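Small Bands Should Play Fewer Shows

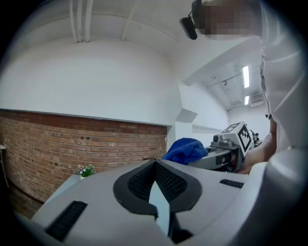 The usual advice to a new metal band is to play everywhere, for anyone, as often as possible. I followed it for years as a bass player and I have watched a lot of younger bands follow it since. I think it is bad advice for most of them.

Take a normal month for a heavy band in Skumbridge. There are three rooms in town that will book you. If you say yes to all of them, you play to the same 50 people three times. The first night they come because they like you. The second night half of them come. By the third you are playing to the other bands and somebody's brother. The bookers see that last crowd, and that is the one they remember when you ask for a better slot.

Bruneo did it the other way. They play a sludgy kind of doom that should be a hard sell here, and they kept to one hometown show every few months. The rest of the time they wrote and rehearsed. When they announced a date, people knew they would have to wait a long while for the next one, so they bought tickets. Their March show drew more than 100, in a room where I have seen touring acts pull less.

Playing less also makes for better songs. A band with a show every weekend spends its practice time running the set. New material gets pushed back because there is no time to learn it, and the old songs stay in because everyone can get through them half asleep. I have been in that band. We had the same closing song for years and none of us liked it by the end.

Then there is money. Gas, strings, drum heads and a van that needs brakes all cost the same whether the crowd is good or not. A weekend of out-of-town openers can put a band $500 in the hole, and what comes back is a few shirt sales and a sticker on a bathroom wall. The same $500 would pay for a couple of days with someone who knows how to mic a kick drum. A good recording keeps working after you go home.

The argument against me is that you only get tight by playing live. There is some truth in it. No practice space teaches you what to do when a string breaks or the monitors go out, and a band that has never played out should take whatever it can get for the first few months. After that I don't think the tenth weak show teaches much that the fifth didn't. Norðdahl are one of the tightest bands I have seen in a small club, and they hardly play at all. They rehearse standing up, at stage volume, with no stopping between songs. Any band can do that for the price of the room.

Bookers have a part in this too. Too many bills around here have five bands on them because five bands bring five sets of friends. The first band plays to the bar staff, the changeovers run long, and the headliner goes on after midnight to people looking for their coats. Brunelau has started running bills of three, with the first band on at 8:00, and it is the only local night where I regularly see people stay for the whole thing.

So turn some shows down. Tell the booker you would like a date in a couple of months instead, and use the time to finish the songs you keep saying are almost done.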